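Tidy-Up Working Group, Minutes

Date: 2018-07-07
Place: Birnlow workshop, upstairs table, then down at the cell
Chair: Zoi Vrettos
Notes: Agnese Venckus
Apologies: the Brinico people, who sent their comments in writing (see item 6)

1. Minutes of the last meeting

Agreed with one fix. The line about "the Tzanetos planner" should say "the Tzanetos scoring sheet." The planner is ours, the sheet is theirs. Agnese has corrected the copy in the shared folder.

Matters arising: the spare cable ties came. The door sign did not. Zoi will reorder.

2. Results from the two-arm sorting trials

This took up most of the meeting and everyone was happy to let it! Zoi presented the full set of trials for the hand-over-late method (we are still calling it that, a better name is welcome, please write suggestions on the board).

For those who missed March: the old method gave every object to one arm at the start and stuck to it. The plan was made once, from the first look at the floor, and if an arm fumbled something the other one went on with its own list as if nothing had happened. With hand-over-late, neither arm owns anything until it is ready to move. Each one bids on whatever is left, the bids are compared, and the cheaper reach wins. If a pick fails, the object simply goes back in the pool and either arm can bid on it again.

Zoi ran 90 trials, half with the old method and half with the new one, using the same start layouts for both. A trial counted as a success if all the loose pieces ended up in the bin, the things to keep were still in the workspace and nothing had been knocked over. The old method succeeded in 10 of its 45. The new method succeeded in 41 of its 45. There was a cheer at this point, which the chair has asked to have recorded.

Agnese asked if the start layouts had been picked by hand. Zoi said no, they were drawn by the layout script before either method was run, and the seed is written at the top of the log. Agnese was glad to hear it and so were the rest of us, as this was the weak spot in the March write-up.

There was a good long talk about why the gap is so wide. Zoi's view is that the bidding itself gives only a small part of it. The big part is the retry. Crumpled pieces are hard to grab cleanly, they slide and fold and come up in odd shapes, and with the old method one bad grab usually ended the trial. Under the new one a bad grab costs a little time. Agnese thought the bidding might matter more than that, especially for pieces lying in the middle where both arms can get at them, and proposed a version with the retry but no bidding so that we can tell the two apart. Everybody liked this. It is the obvious next test and we should have had it in the plan from the start.

ACTION: Zoi to build the retry-only version. Same layouts, same seed.

3. The four failures

We went through all four failed trials from the new method one at a time, with the logs up on the big screen.

In two of them an arm let go too early and a piece landed outside the bin, in a place neither arm could reach. The planner kept putting it back in the pool and both arms kept bidding on it, very politely, until the time ran out. Zoi wants a rule that takes an object out of the pool after it has been missed enough times and flags it for a person. Agnese wants the arms to let go lower down. We will try both, one after the other, so we know which one helped.

In the third, the right arm put a keep item in the bin. The labels were fine and the grasp was fine, so this looks like a mix-up in the pool when two bids came in at the same moment. Agnese has a hunch about the tie-break code and is itching to look at it.

The fourth was a loose connector and has nothing to do with the method. We talked about leaving it out of the count and decided to keep it in. The rule was that a trial counts once it starts, and we don't want to change the rule after seeing the numbers.

ACTION: Agnese to check the tie-break. Zoi to write the give-up rule.

4. Visit to the cell

We went downstairs and looked at the setup together, as several members had only seen the plots. Good questions from the newer people, mainly on reach and on how close the arms are allowed to come to each other. Zoi explained the shared zone in the middle: only one gripper may be in it at a time, and the other has to wait or bid on something else. The waiting is the part that looks strange when you watch it for the first time, but it is the planner doing its job.

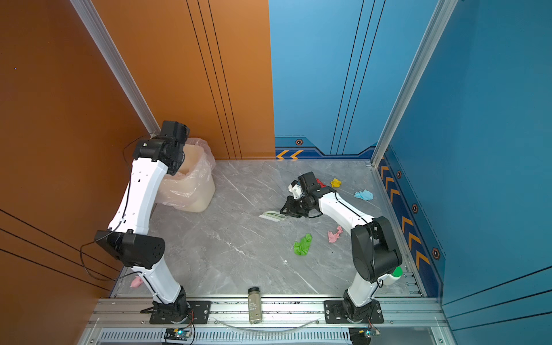

Fig. 1. The cell, with the left gripper over the lined bin and the right one near the scrub brush. Colored pieces are to be binned; the pepper jar and brush are keep items.

On the way back up there was a lively side talk about whether the keep items are too easy. A glass jar standing upright looks nothing like a crumpled bit of color, so the sorting half of the task is nearly free. Wisen has offered a box of harder things to tell apart, among them some folded cloths that ought to be kept and would look a lot like the pieces we throw away. Zoi is all for it but would like to finish the retry-only test first, so that we only change one thing at a time. Agreed.

It was also noted that the bin is always at the left. The left arm therefore has the short trip and the right arm the long one, and the bids reflect this. Agnese would love to see the same layouts with the bin on the other side. If the method is as good as we think, the success count should hold up and the split of work between the arms should flip. This is cheap to run and would make a lovely figure.

ACTION: Agnese to run the swapped-bin set, new method only to begin with.

5. How we report the time

Shorter item, some disagreement. The new method is better but it is not always faster. On the easy layouts, where the old method also got everything in, the old one finished sooner, as it wastes no time on bids. Zoi would like to report the median time over successful trials only. Agnese pointed out that this compares a handful of easy layouts against nearly all of them, hard ones included, and makes the new method look slower than it is. She suggested we report time only on the layouts where both methods succeeded, and put the full table at the back for anyone who wants it.

Zoi came around to this after some drawing on the board. There are 8 such layouts, which is a small number to say anything about, and the text must admit that plainly. We should also say that we don't know yet how much of the extra time is bidding and how much is waiting for the shared zone. The logs have both, it just needs someone to add them up.

ACTION: Zoi to redo the time table for the shared layouts and split out the waiting.

6. Written comments from Brinico

Agnese read them out. They are very warm about the results and ask three things.

Can the method take a third arm? In principle yes, the bidding doesn't care how many arms there are. The shared zone rule does care, and would need a rethink. Not this year.

Does it need the pieces to be brightly colored? The detector was trained on bright pieces and we have not tried dull ones. Fair question. Zoi will add a sentence on it under limits.

May they have the logs? Yes, gladly, once the file names have been cleaned up. At the moment half of them are called "new" and the other half "new2," for which the note-taker takes full blame.

ACTION: Agnese to rename the logs and send them along with the layout script.

7. Write-up

We have enough for a short paper and the mood was that we should get going while it is all fresh. Zoi will draft the method section and Agnese the results. Fig. 1 to be used for the setup. The introduction is open, please speak up if you want it. The Tzanetos scoring sheet needs to be credited by name, and we should ask them how they would like it worded.

There was a short talk about the title. "Late hand-over" was felt to sound like a parcel problem. "Bid, pick, try again" had the most support so far.

8. Any other business

The workshop key is to go back on its hook and not in a coat pocket.

Please book cell time on the sheet by the stairs. The retry-only and swapped-bin runs have first call on it until they are both done, and after that it is open to anyone.

The newer members asked if they could sit in on a run from start to finish. Of course! Zoi will put the times on the sheet.

Next meeting: once the retry-only runs are in. Agnese will send the date around.

Notes by A. Venckus. Corrections to me before the next meeting, please.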